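Simulation cell technician, Polness

Mameck is looking for a technician to look after the simulated kitchen cell at our Polness office. The cell is a rendered kitchen with two grippers, a sink and a changing set of food and crockery. It runs day and night on our own machines, and it needs someone who notices when it goes wrong.

You will set up the layouts, check that the grippers start where they should, and repair objects that sink into a shelf or slide off a plate. Most faults come from contact settings or a bad collision shape. Vasanthi Ekanayake, who built the cell, will work beside you for the first 13 weeks.

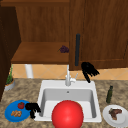
The fault list is kept by hand. Each entry gets a layout number, the gripper concerned and a short note on the fix. We have 3298 layouts and 200 of them are waiting for repair — that backlog will be your first job.

You should have 2 years' work with a physics simulator or with real arms, and be able to read Python written by other people. Experience with gripper calibration is useful. A degree is not required.

The post is full time and starts in April. Send a CV and a short account of a fault you traced to Ineke Bosman, Mameck, Polness. Questions about the work can go to Géza Vass, mornings only.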